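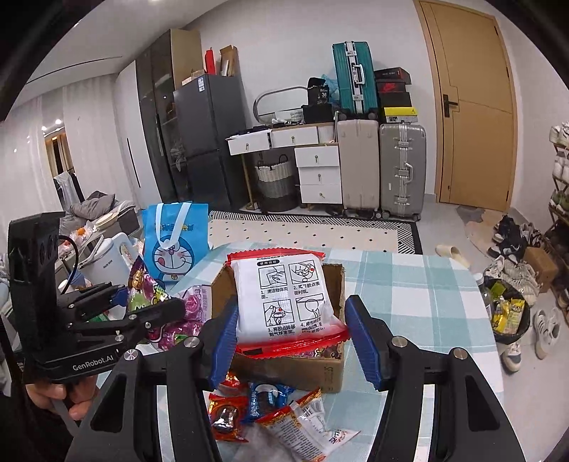
A box for Udska

Sep 16, 2023

My cousin Dorota moved to Udska in January with her two children, and since then I owe them a box. I promised it at the station, when everybody was crying a little and it is easy to promise things. Then came the spring, then the summer, and each time we talked on the phone the younger one asked if the box was on the way. I said "almost." I am not proud of this almost.

So this week I finally put the checked tablecloth on the table, the white one with the pale teal, and I began.

I have sent food by mail before, but to adults. For adults it is simple: coffee, tea, one good chocolate, a letter. For children it is a different work. They don't care about quality. They care about how many things there are to open. Marlene Kennedy, my neighbor, who has raised four, told me to buy small and buy shiny, and I followed her advice the whole afternoon at Brundik, which is the big Asian grocery behind the bus depot in Wondasska. I went in for ten minutes and I came out after more than one hour, with a bag in each hand and a receipt that I folded without reading.

I can't read Chinese. I learned some characters many years ago for a job and I forgot almost all of them, so I choose snacks the way a child does, by the color. There was a triangular bag in purple, green and gold, and I took it only because of the shape. It stands up alone on the table like a small tent. It is a terrible shape for packing! Whatever I put beside it, there is a hole left over, and I did not want to lay it flat and have something heavy come to rest on top. I put it in, took it out and put it in again. In the end it travels at the top.

The glossy magenta ones I bought for Dorota's daughter, who is at the age when everything must be this color. The pink and lilac packet is for her too. Her brother will say it is unfair, so for him there is the blue one and the red and orange one, and I hope these will be accepted as equal. I remember very well how it was with my own brother. We weighed candies in the hand, with eyes closed, to check that our mother was just.

Among the things from the shop there was also one packet I did not expect to like so much. It is white and square, with red zigzag ends, and I took it for another candy. At home I looked at it better. On the front it says 使用说明, and these characters I still know, from the job: instructions for use. Under them are four little drawings. In the first a hand wipes a surface, then there are fingers with a red dot, then a hand again with the dot, and in the last one a balloon. From this I understand that it is something for fixing balloons to a wall or to a ceiling. I am maybe wrong. But the drawings are so clear and so polite that I felt I could do it without knowing one word. When I write instructions for my colleagues, I use two pages and they still call me.

I asked Faizal Osman at work, because he organizes all the birthdays, and he told me he uses little sticky dots for balloons and that they hold well on glass and badly on old paint. Dorota's apartment has old paint. I will put the packet in the box anyway. The girl has her birthday soon and it is one more thing to open.

About the box itself. I used a brown cardboard one that I kept from a delivery, and I think this is the correct moment to say what I learned, for any reader who also owes somebody a box.

First, leave it open for one day on the table. Each time you pass, you will remember something, or you will take something out. I removed a jar of plum jam that was a bad idea from the beginning. Osvaldo Barbieri, who shares his kitchen wisdom with me even if I don't ask, sent once a jar of honey to his sister, and she received a book of recipes glued forever at the page of the lamb.

Second, put the flat packets at the sides, standing, like books on a shelf. They protect the others and you use the narrow space that is otherwise lost.

Third, bags with air inside are good and bad. They are good because they are light and work as pillows. They are bad because they are mostly air and you pay for the size. The post office clerk measured my last parcel on all sides with a very serious face, and then she measured it again.

Fourth, read the small print when you can. One white and orange packet has so much fine print on it that I needed the strong glasses, and I still could not say what half of it means. If there is an allergy in the family, please don't send a packet that you can't read. Dorota's children have none, I asked again by phone to be sure.

Behind all of this stands the gift bag, a bright blue one with white ribbon handles and the face of Doraemon with his red tongue out and the yellow bell. I grew up with Doraemon on television in the afternoon, in a dubbing where one man made all the voices, also the voice of the mother. The children know him from other sources, I think from a tablet. It makes me happy that we like the same cat. My plan was to fold the bag flat and lay it on the bottom, so that Dorota can fill it herself and give it as it should be given, by the handles. But I am afraid for the ribbon — it is a thin thing and it does not forgive. Now I think it goes on top, under the letter.

The letter is not written yet. I have only "Dear all" and one line about the weather. It is strange how I can speak with Dorota for 40 minutes on the phone and then sit in front of a paper like in school. Perhaps I will write to each child separately, a half page each, and for Dorota I will add the recipe of the dumplings, because she says that hers come out heavy and she blames the flour there.

The parcel has 3000 kilometers to go. The woman on the phone at the post office told me 18 days if the customs have no questions. I have already filled the form, and in the field for contents I wrote "snacks, paper bag, balloon item (?)". I will copy it again tomorrow without the question mark.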